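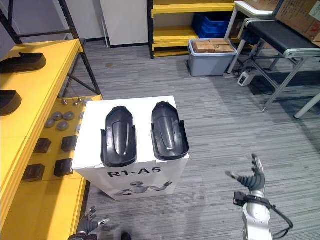
Gustmont, tray bench check, May 21, 2026

1. Trays on the yellow table face the same way. OK.

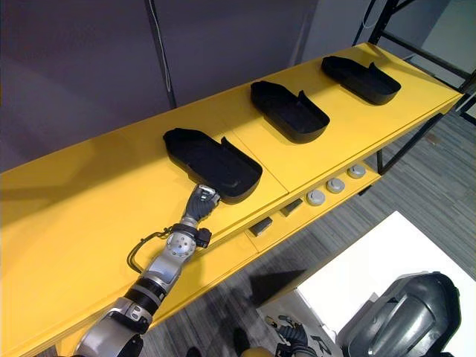 Operators: we used to fill these ourselves, now we mostly watch, and 37 minutes is too long without a swap.

Comment: swap set at 16 minutes from next shift.

2. Fingertips free of wear and splits. OK.

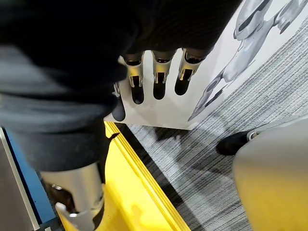
Hand at the bench, fingers down.

3. Specks on carpet by the table. Sweep before restart.
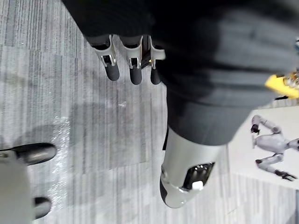 4. Stop button training. Two packers still to do it.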